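Talk notes: Setting a Table People Want to Sit At
Thenmozhi Poduval, July, neighborhood housewares evening, Tolia hall

Slide 1. Hello, thanks for coming. Say my name slowly. Mention Rosângela and the Dagdag shop, who lent me the table linens for the back of the room. Ten minutes, then questions.

Slide 2. Start with my grandmother's tray. She bought it in 1945 and carried every single meal on it! Pass the old one around if people are friendly. Ask who eats off a tray at home – wait for hands, don't rush.

Slides 3 and 4. The blue tray.
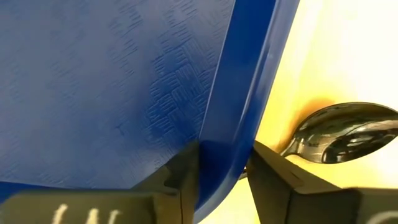
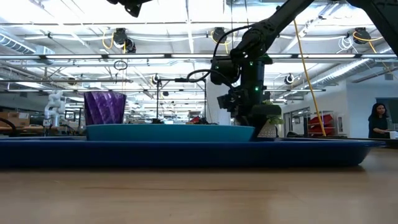 Trays are the best cheap trick I know for making a table feel finished. Put three odd things straight on the wood and they look forgotten, but put them on one big tray and suddenly they belong together. I love stacking color on color too, like the turquoise dish sitting on the blue with that purple cup on top of it (the light comes right through the cup!). Then add one living thing, even a tiny white planter with leaves spilling over. Talk about texture here: a basketweave floor in a tray gives your eye something to do.

Slide 5. Try it at home. Clear the table completely, pick a tray bigger than you think you need, and put the tallest thing to one side. Leave a gap for a real plate of food.

Slide 6. Questions. If someone asks about washing trays, tell the Premen story – keep it short, the hall closes at 10.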